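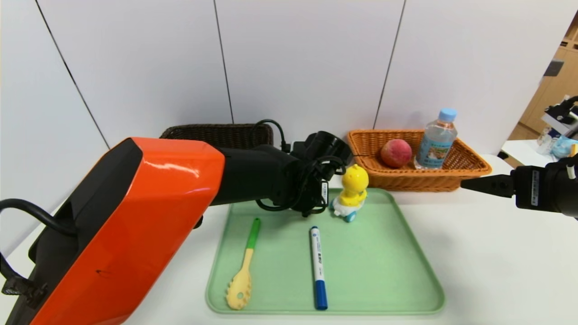
Baskets, trays and a duck on wheels: the Vitside swap table is back

August 2, 2020

Good news for anyone whose kitchen drawers no longer shut! The household swap table at Vitside opens again in September, and I popped in to see how the sorting was coming along. (I went in for a look and came out wanting a basket, so be warned.)

If you missed it last year, it works like this. You bring in small things from home that are clean and still have some life in them, they get sorted on to trays and into baskets, and you take home something you like better. No money changes hands, apart from the tea. Last time 134 households joined in and nearly 800 bits and pieces found a new home, which I think is wonderful for a town the size of Iltton.

The odds and ends are my favourite part by a mile. On one light green tray there's a slotted spoon with a pale yellow head and a green tip to its handle, lying next to a marker pen with a dark blue cap, and near the back stands a little yellow duck with an orange beak, riding on a white base with light blue wheels. I had a pull-along duck when I was small and I'm afraid I went a bit soft over it.

Then the baskets! There's a dark brown wicker one and a shallow orange one with a flared rim, with a red-and-yellow peach and a clear plastic water bottle in it. I do love a shallow basket. Ours at home is a deep one and things go to the bottom and stay there until spring, usually onions.

Kitchen things are always the first to go, so come early if you're after spoons, ladles or anything for baking. Toys are welcome as long as they have all their wheels. Pens too, but please try them on a scrap of paper before you bring them, as last year we ended up with a jam jar full of dried-out ones and they had to go in the bin. No glass this time and nothing with a plug.

Drop-off is at the side door on Rissanen Lane, any morning in the last week before opening. There are 88 places for the first session and you do need to put your name down, either at the door or at the Zernov bakery counter, where the list is kept next to the till. The second session is walk-in. The 170 bus stops right opposite if you'd like to leave the car at home, though I'd take a sturdy bag for the way back.

I've already got three wooden spoons and a sieve in a box by the front door. If you see a shallow basket on the table, leave it for me, please!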